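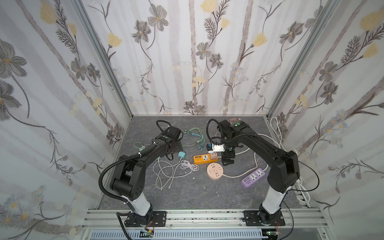

Found an old shell on the beach, who do I tell?

emdale_walker
Hi all, bit of a strange one. I was walking the dog north of Emdale this morning after that big blow we had, and the sand has dropped heaps along the bottom of the dunes. Sticking out of it was a rusty metal cylinder with a pointy end, as long as my forearm. My neighbour reckons it's a practice round from when the army used the Zandwood range back in the forties. I didn't touch it (the dog had a good sniff, sorry) and I marked the spot on my phone. It's 237 metres past the last beach access track. Do I ring the council, the cops or Defence? And is it likely to be live after all this time?

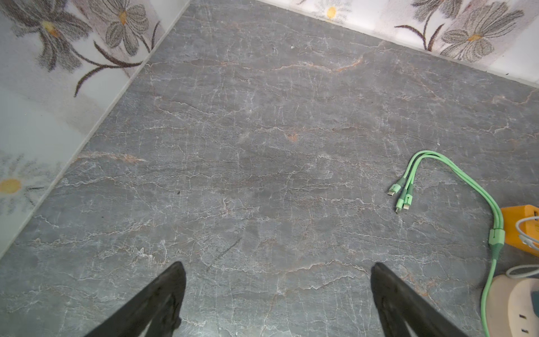
Replies

Gyamfi
Police, every time. Ring the local station, not triple zero unless someone's mucking about with it, and they'll get on to Defence for you. I rang in one near Nikby in July and had two constables there before I'd finished my thermos. They taped off a fair whack of beach and the army blokes turned up after lunch. Mine was solid practice shot, no filling at all, but they couldn't tell until they'd had a proper look - and neither could I, so please treat yours as live. Old explosive can get touchier with age, and salt water doesn't make it safe.

Give them the phone location and a photo if you got one from well back. Don't go back for a better one! And don't put a stick in next to it, which I very nearly did.

rustbucket_2
my grandad had 2 of these as doorstops for years and nothing happened. probably fine, just chuck some sand over it

Nikby tinnie owner
Please ignore the doorstop bloke. If you bury it the next person finds it with a shovel. We've got a file of old range notices at the boat club and number 397 is about exactly that, a kid digging a moat. He was okay, luckily. The only thing I'd add to what's been said is keep an eye on the tide, as it could be covered or shifted by the time anyone gets there, so ring now and tell them when high water is.
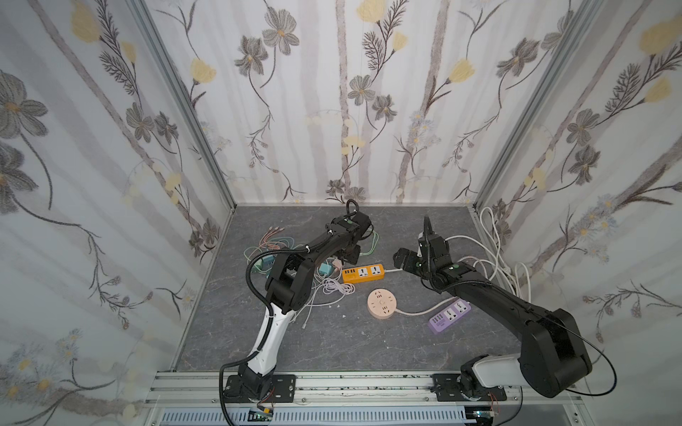
Small enclosure with power boards and cables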